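Desk Lunches at Tatton: A Gallery
Posted June 23, 2018 by Ritu Nautiyal

The second floor at Tatton has no lunchroom. There was one until November, when it was turned into storage for the Vishwakarma account, and most of us have been eating where we work since then. I asked people if I could put their desks and their food on the office page, and 15 of them said yes.
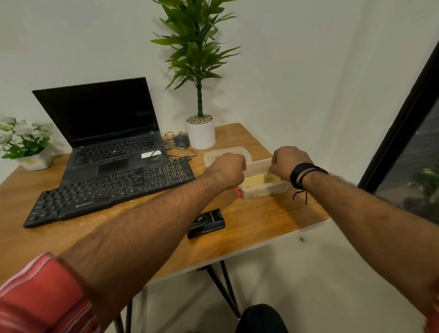

The desks came with the lease. They have wood tops and thin black metal legs, and they are a little shallow for a laptop, a full-size keyboard and a meal. Most people push the laptop to the left and eat on the right. Tarun Vashisht turns his keyboard at an angle when he eats and turns it back when he is done.

Only one picture is up so far. The rest will go on this page as people send them in. Until then, these are the notes I took while I was going from desk to desk.

What people bring
Mostly leftovers from home, in plastic containers with a snap lid. Rice and dal is the most common lunch on our side of the floor. The Galis team, by the windows, brings sandwiches and a lot of fruit. Dry snacks come out at four, and those get passed down the row.

Crumbs
Everybody has them. The cleaning crew wipes the desks in the evening but will not move anything, so whatever falls behind a laptop or under a cable stays there. A dry one-inch paintbrush gets it out. There is one in the top drawer of the supply cabinet — please put it back.

Keyboards
Unplug it, turn it over, tap the back, then go between the keys with the brush. Canned air works too, but it sends everything onto the next desk. We replaced 13 keyboards last year. Three of those were tea.

Cables
The desks have no tray or hole for cables, so mouse and charger cords end up in a pile at the back. Bralilo, who handle our furniture, quoted us $493 for clip-on trays for the whole row. I have sent the quote upstairs. In the meantime there are Velcro ties at the front desk, free to anyone.

Lids
Put the lid behind the container, flat, where an elbow won't reach it. Lids left on the floor or on top of the printer get thrown out with the recycling. I have two blue ones and a round one at my desk if you are missing yours.

Washing up
The sink by the stairs is the only one we have. Five people at once is too many. Go before one or after two and there is no line. The sponge is changed on the first of the month.

Sending a picture
Email it to me with your name and what you were eating. Phone pictures are fine. Close anything on your screen that belongs to a client before you take it. If you would like your desk left off the page, tell me and I will leave it off.

Next gallery: the plants on the stair landing, including the one from the old lunchroom.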